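Open days sell averages

The Vustberg open day gave visitors 22 minutes at the Cropper cell. The host quoted 400 trials on the task board and one success rate for all of them. I think that is the wrong number to show.
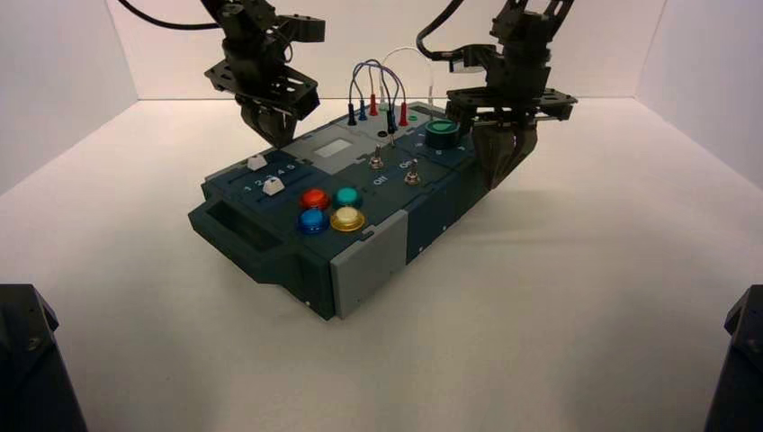 Page last changed: 20 December 2022

A round green button is a large target. A slider with a scale from 1 to 5 asks for position, and a toggle marked Off and On asks for force along one axis. Banana plugs are harder again -- the fingers must hold alignment. Pooling these hides the only result a buyer needs.

Kosunia published per-task failures in June, and its sheet ran to 3 pages. Vustberg should do the same before it invites anyone back.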